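# Flurkevis Comics Index

Bibliographic records for original graphic novels and collected editions issued by small presses. One row per edition. Maintained by Enikő Csizmadia and Cauã Assunção.

## Contents

- `titles.csv` - one row per edition, 400 rows
- `credits.csv` - writer, artist, colorist, letterer, editor
- `imprints.csv` - 15 publishers and imprints, with parent company where known

## Fields in `titles.csv`

| Field | Type | Notes |
|---|---|---|
| `edition_id` | string | stable across releases |
| `title` | string | as printed on the title page, not the cover |
| `format` | string | `ogn`, `collected`, `reissue` |
| `age_band` | string | publisher's own label, not normalized |
| `announced` | month | blank if there was no announcement |
| `on_sale` | month | comic shop date, not bookstore date |

## Collection

Records were typed by hand from publisher catalogs and checked against printed copies where we had them. 69 editions have no printed check and carry `verified = 0`. Nelli Niskanen entered the Bokel and Ostent lists; Ritva Nieminen did the second pass on credits.

A cartoonist who both writes and draws gets two rows in `credits.csv`, with the same `person_id`. Do not count rows to count people.
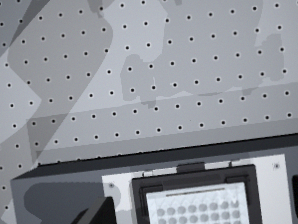 Pen names are kept as printed. Where a person has asked us to link two names, the link is in `person_id` only.

## Known problems

- `on_sale` slipped for many titles after announcement. Only the last date is kept.
- Page counts from Tabrizi include ads - subtract nothing, the figure is left as supplied.
- 3 reissues share an ISBN with the first printing.

## Updates

New rows are added each January. Send corrections as a pull request against `titles.csv`, with a scan or photo of the indicia page.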